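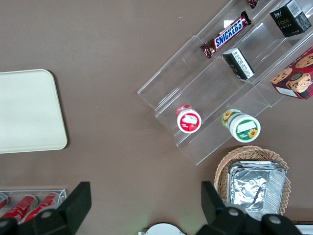

From: Murali Gounder
To: Ondbridge History Readers list
Subject: Re: April book

Kamala Marar wrote:
> Has anyone started the Sterusthorpe flood book? I have 16 pages
> left and can't find where the author gets the figure of 111
> labourers drowned at the levee. Chapter 4 only cites "parish papers".

Kamala, it's in the endnotes, number 29, but my copy has it under the wrong chapter. The source is the coroner's register for 1871. Satish looked at the register years ago and remembers 24 names on the page, so the rest must come from somewhere else. I'd like to spend some of the meeting on that.

Suqin has the library's second copy until the end of April if anyone still needs one. Please read the chapter on the relief kitchens as well.

Murali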